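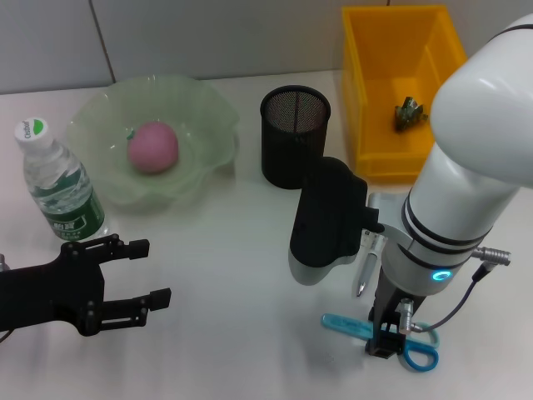 Volodymyr Koval さんのメールより：
> リーフのへたりを直すついでに、後ろだけエアサスに替えようか迷っています。
> 空荷のときの突き上げがつらくて、段差のたびに棚の工具が跳ねます。
> ただ、積んだときにふらつくようになるなら本末転倒だし、
> コンプレッサーの置き場所も悩みどころです。
> 替えた方、実際どうですか。Porkix のキットが候補です。

Koval さん、みなさん、こんにちは。

替えました！ うちの作業車（2トン、ダブルキャブ）も去年の10月に後軸をエアにしたので、書ける範囲で書きますね。キットは同じ Porkix です。

まず空荷の突き上げですが、別の車かと思うくらい変わりました。Lislow の倉庫から港へ下りる道に継ぎ目のひどい橋があって、以前はあそこで必ず後席から文句が出ていたんです。今は普通に会話が続きます。工具箱の中身が寄ることも減りました。

積んだときのふらつきは、正直に言うと最初の一週間は気になりました。原因はレベリングバルブのロッドで、左の取り付けが少し長かっただけ。左右を合わせて車高を取り直したら収まりました。ここは説明書の図がわかりにくいので、空荷で平らな場所に停めて、フレーム下面から車軸までを左右とも測っておくのがおすすめです。700kg積んだ状態でも測り直しましたが、車高はちゃんと戻っています。これを見たときはうれしかったなあ。

スタビライザーは純正のままです。背の高い架装なら Polishchuk の太いほうを一緒に入れる手もあるそうですが、私は試していません（試した方がいたらぜひ教えてください）。

コンプレッサーは右のフレームの内側、燃料タンクの後ろに付けました。最初は荷台下の前寄りを考えていたのですが、前輪の跳ね水をまともにかぶる位置なのでやめました。エアタンクの水抜きは手の届く向きに。私はこれを後から回しなおす羽目になり、半日つぶしました。

作業は二人で二日。Uボルトは再使用せず新品にして、1,000km走ったところで増し締めしています。配管の継手も同じ日に石けん水で見たら一か所だけ泡が出たので、差し込みなおしました。それ以来、朝に尻が下がっていることはないです。

それから、構造変更の要否は車によって違うので、部品を頼む前に検査場で聞いてくださいね。順番を逆にすると面倒です。

Wekivport の集まりにはこの車で行く予定です。よかったら助手席でも後席でも乗ってみてください。橋の継ぎ目までお連れします！

ロッドの寸法のメモが要る方は、このスレッドに返信をください。

前田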